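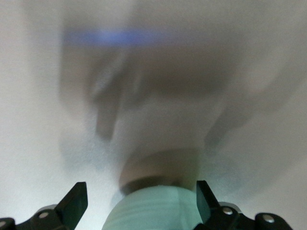 Likcombe Materials Workshop - Glaze and Clay Group
Notebook, shared copy
16 May 2020

Carried on with the crazing trials on the Panddale body. Kedir Birhane had left the second batch of tiles on the rack with the cone packs still next to them, so I could check the top shelf against the bottom before touching anything. Top shelf cone is down flat. Bottom shelf cone is at two o'clock. That is a wider spread than in the last firing and I have marked the kiln log accordingly.

Batch two is 125 tiles, all pressed, all from the same bag of clay. Glaze is the base recipe with the silica raised in steps, five steps in total, 25 tiles per step. Application was by dipping, three seconds, one coat. Bucket density was checked at the start and again after step three, when it had thickened slightly. Water added, stirred, sieved again. Step three may therefore be split into two halves and I should have marked which tiles came before the water. I did not.

Crazing count, ink test, read under the bench lamp:
Step 1 (base): all crazed, fine net.
Step 2: all crazed, net more open.
Step 3: mixed. Some with long single lines only.
Step 4: 2 crazed, both bottom shelf.
Step 5: none crazed. Surface slightly stiff, pinholes on the rims.

Total for both batches is now 233 tiles read. Batch one stopped at step 4, which explains why the two sets do not match in number.

The step 5 surface is not acceptable as it stands. Pinholes are small but they take the ink and would take tea. Dewanti Lumbantobing thinks it is short of soak at the top and suggests holding for twenty minutes before letting the kiln drop. I would sooner go back to step 4 and change the body instead, a few per cent more fine quartz, but that means a new bag mix and another week of drying. We agreed to try the soak first.

Thermal shock. Took six tiles each from steps 4 and 5. Oven to 150, then straight into the sink at tap temperature. Repeated at 160, 170 and 180. Step 4: first line appeared at 170, one tile, from a corner chip. Step 5: nothing at 180. Stopped there, oven will not hold steady above that. Tiles left in the marked tray for delayed crazing. Check weekly. Please do not wash them.

Kiln notes. Element 3 is reading low again. The meter on the panel says 2,946 hours since the last full set, so it is not a surprise. The Foneno controller still overshoots by eight degrees at the end of the first ramp and then settles. It makes no difference to us at that stage of the firing, but anyone running lustre should watch it. Door seal has a gap at the lower hinge side, wide enough for a strip of card, and this may account for most of the bottom shelf trouble. Fibre rope is in the drawer under the scales. I have not fitted it yet.

Scales were 0.4 g out at 500 g. Recalibrated. Anything weighed earlier this week on the small pan should be treated with some care, though for the silica steps the error is well under the step size.

Stock: 89 blank tiles left, bisque, sound. Cracked ones have gone in the grog bin. The Raju frit is down to one part bag and the label has come off - it is the one with the folded top and green string. Do not confuse it with the whiting.

To do:
Fit rope to door.
Fire 30 tiles, step 5, with twenty minute soak. Cones on three shelves.
Repeat step 3 with the bucket density logged every ten tiles.
Write tile numbers on the back in oxide before dipping. Pencil burns off.
Ask Kedir where the batch one sheet is. I have the readings but not the shelf positions.
Order elements, full set. If they do not arrive before August we move the bigger pots to the gas kiln.

Later. Rope fitted, card no longer goes in. Soak firing loaded and set for the overnight rate. Dewanti has the key and will read the cones.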